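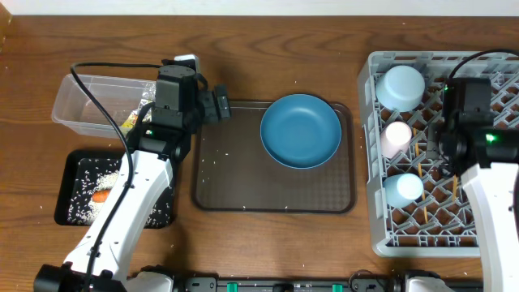 Ashraf Ramadan keeps the maintenance log for the table-clearing cell at Pruvine in an ordinary hardback notebook. The last entry before our visit, made on Tuesday, gives the run counter as 2,647 and the job as "left wrist, cable re-dressed". He looks after the cell with Ramil Saludo, who wrote the start-up checks and does most of the calibration.

The cell is two white arms on a common rail, clamped to a wooden table, with a camera at each wrist. Its work is clearing up after a meal: crockery to the rack, wrappers and tissue out of the way, rice left where it is unless the program asks for it.

"The arms themselves give very little trouble," Ramadan says. "What gives trouble is cable. The wrist turns, the cable has to follow, and if the loop is too short it pulls on the connector. If it's too long it catches on whatever is standing beside the arm."

The first sign is usually a dropped image from the wrist camera, lasting a fraction of a second. The controller tolerates a few of these and then stops the arm. On the left side the fault came back at intervals through March. Ramadan changed the connector twice before he looked at the loop.

"I was treating the wrong end," he says. "I now turn the wrist through its full travel by hand, power off, and watch the cable the whole way. Then I tie it."

Calibration follows any work above the last joint. Saludo places a plate on the tray, brings the gripper down to it and compares the finger positions in the wrist view with the stored ones.

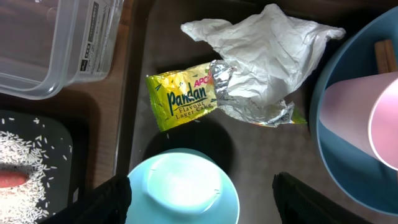 Wrist camera view, with the gripper fingers on either side of an upturned plate.

"You want both fingers in the view at all times," Saludo says. "If one has moved against the stored picture, either the camera bracket has shifted or the finger has. I check the bracket first. It has two small screws and they work loose."

Shiny items need separate attention. Foil and glazed crockery throw light back into the lens, and the exposure setting that suits a matt plate will wash out a glossy one. Saludo fixes the exposure by hand and writes the value inside the cover of the notebook. He doesn't trust the automatic setting, which he says changes halfway through a reach.

Chopsticks are the other test piece. They are thin and they roll, so a small error in finger height shows up at once.

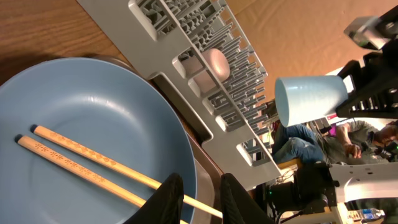
"A cup will forgive you a couple of millimetres," Saludo says. "A chopstick won't. If the fingers close too high they shut on nothing, and if they close too low they press on the plate and the motor current climbs. I set the height on chopsticks and leave it there for everything else."

Finger pads are replaced every 638 runs. The figure came from Danmont, who supplied the first set, and Ramadan has seen no cause to alter it. Rice is a smaller nuisance. Grains get under the trays and tilt them, so the table is brushed down before each calibration – under the trays as well as round them.

The next planned job is the right wrist, which still has its original cable. Ramadan has the replacement on the shelf and intends to fit it when the counter reaches 3,341.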